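Lallora Housing Association opens repair and reuse centre in Cerside

July 8, 2019

Lallora Housing Association has today opened a repair and reuse centre on the ground floor of Effiong House, Cerside, giving tenants and neighbours a place to mend household goods, borrow tools and pass on items they no longer need.

The centre occupies a former rent office that had stood vacant since the association moved its front desk to Station Road. Building work was carried out by the local contractor Skosar and included new lighting, a step-free entrance and a separate store room for donated furniture.

It will be open to the public on Tuesdays and Saturdays. Membership is free to all Lallora tenants. Other Cerside residents may join for £15 a year, with a reduced rate of £2 for those in receipt of housing support.

Ekaette Ugwu, chief executive of Lallora Housing Association, said: "Our tenants told us in last year's survey that the cost of replacing small appliances and furniture was a real worry, particularly when moving into a new home. The centre is our answer to that. I am grateful to the residents of Effiong House, who put up with a good deal of drilling over the spring."

What the centre offers

Members may book a repair session of up to an hour with a member of the workshop team. Lamps, kettles, chairs, bicycles, curtains and clothing are all accepted. Gas appliances, microwave ovens and televisions cannot be taken in, and members are asked not to leave these at the door.

The tool library holds 400 items, from hand drills and stepladders to wallpaper tables and carpet cleaners. Tools may be kept for one week and renewed once by telephone. A refundable deposit applies to powered equipment.

Donated furniture will be checked and offered first to new tenants. Upholstered pieces must carry a fire safety label. Collection can be arranged for large items within the Cerside postcode area.

Wondimu Tefera, workshop manager, said: "Most of what people bring us during the trial sessions has one small fault, a worn flex or a loose joint. We would much sooner show someone how to put it right than do it for them behind a counter."

Training places

The association will also provide 35 training places in the centre's first year. The course covers basic electrical safety, joinery and sewing, and is open to tenants aged 16 and over. Applications for the second intake close in December.

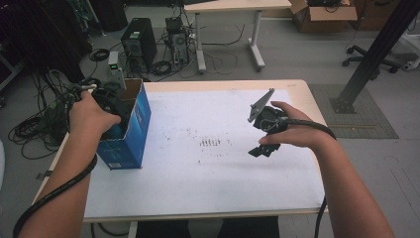

Funding and partners

The centre is funded by Lallora Housing Association from its community investment budget. Skosar has supplied the workbenches and will maintain them for two years at no charge.

Jairo Giraldo, contracts director at Skosar, said: "We have worked on homes in Cerside for a long time and several of our staff live in the area. We were pleased to be asked."

Notes to editors

Lallora Housing Association lets and manages homes for rent in Cerside and the surrounding villages.

Interviews with Ekaette Ugwu and Wondimu Tefera can be arranged on request. Media enquiries should be addressed to Abimbola Haruna, communications officer, at the association's Station Road office.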